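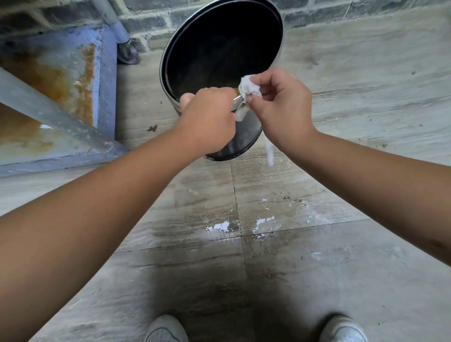

Incidencia 56 — Planta Calorden, servicios de personal
Sistema: planificador de limpieza Plendola
Estado: resuelta, con seguimiento
Prioridad: media

Descripción inicial
Desde que Plendola reparte las tareas según los sensores de paso, la limpieza a mano de las papeleras no aparece en ninguna ronda. El sistema cierra el aseo como «completado» cuando la fregadora automática termina el suelo. El turno de tarde sigue limpiando bordes e interiores con papel, pero ese tiempo no consta y el panel lo marca como parada.

06:40 — Revisada la configuración. La plantilla «Aseo estándar» trae 2 tareas: suelo y reposición. La papelera figura solo como vaciado, vinculada al sensor de llenado, y no salta hasta el 100 %.

07:15 — Bajado el umbral al 50 %. El aviso ya llega, pero sigue pidiendo vaciar y no limpiar. No sirve.

09:30 — Consultado el turno de tarde. Piden tres cosas: que la limpieza del cubo sea tarea propia, que se pueda añadir una tarea desde la tableta sin esperar autorización y que las salpicaduras en el suelo se puedan anotar aunque la fregadora no haya dado aviso. Antes lo apuntaban en la hoja de la puerta, retirada en octubre.

11:05 — Escalado a Grodidar (soporte del proveedor). Responden que la tarea manual existe, pero estaba oculta para el perfil «Operario». Activada.

11:50 — Prueba en el aseo junto al almacén Ghiță. La tarea «Papelera: borde e interior» se crea, se cierra y suma tiempo de trabajo. El panel ya no muestra parada.

Pendiente
— Corregir las paradas mal registradas de noviembre. No deben contar en la valoración del turno.
— Abrir petición aparte por el óxido en la base metálica azul. No es limpieza, va a mantenimiento.
— Volver a colgar la hoja de papel hasta que la tableta funcione en los dos turnos.

Se deja abierta en seguimiento hasta diciembre.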